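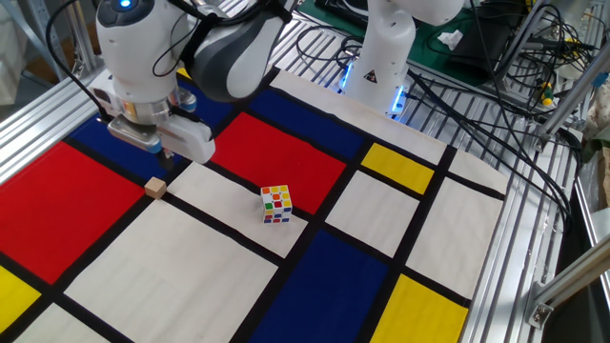 Home muon counter – first proper overnight run!

leadbrick
Sunday, January 12, 2025
I finally got both paddles of the Mevero kit talking to each other and left them going all night in the spare room. 3,662 coincidences by breakfast! I've wanted to do this ever since the open day at Curnance, where they had a spark chamber in the foyer and I stood in front of it for so long that I missed the talk.

Setup for anyone interested: two scintillator paddles, one above the other with an 88 mm gap, coincidence window at 500 ns, logging through Bendeo on an old laptop. The night before, the rate was a couple of per cent higher, and the pressure has gone up a lot since then. So I think I'm seeing the barometric effect – more air overhead, fewer muons getting down to me. I'm thrilled.

paddlewheel
Lovely result for a first go. I'd hold off on the pressure part though. The square root of your total is nearly 61, so one night is only good to about 1.7 per cent, and comparing two nights is worse than that. A drop of two per cent could just be luck.

leadbrick
Fair enough, but it went the right way!

paddlewheel
It had a fifty-fifty chance of going the right way :)

tea_and_quarks
I'm a bit more on leadbrick's side. The effect is real and well known, and if the pressure swung as much as it did here then a drop of a couple of per cent is the sort of size you'd hope for. It doesn't prove anything, but I wouldn't call it luck either.

What I'd look at is the pulse heights. Does your histogram have a big spike in the last bin, at 255? Mine did. The gain was set too high and everything large was piling up there.

leadbrick
Just looked and yes, there's a great tall spike at 255. Does that spoil the count?

tea_and_quarks
No, the count should be fine, as those pulses are still well over threshold. You just can't say anything about how big they were. Turn the gain down a notch at a time and watch for the hump to come away from the right-hand side. It's such a nice moment when it does.

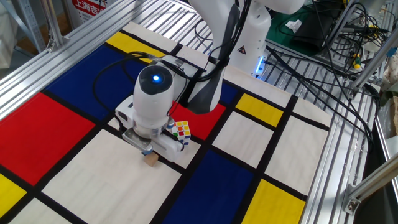 oldphosphor
Before anyone touches the gain, write down the threshold and do a run with the paddles side by side on the floor. 500 ns is a generous window and you'll be getting some accidentals, plus a few real showers. I borrowed time on the Goodwin counters last April and skipped that step, and had to throw away a whole week.

paddlewheel
Agree with the side-by-side run. Disagree about leaving the gain, he may as well sort that first and then do the background once.

oldphosphor
Then he has nothing to compare with last night's run.

leadbrick
She, and I'll do both! Side by side tonight with the gain left alone, then turn it down tomorrow and start again. After that I'll leave it stacked for a month with the barometer logging next to it. Does Bendeo take a second input or do I need to merge the files by hand?

tea_and_quarks
By hand, unless they've changed it. Make sure both clocks are on UTC before you start.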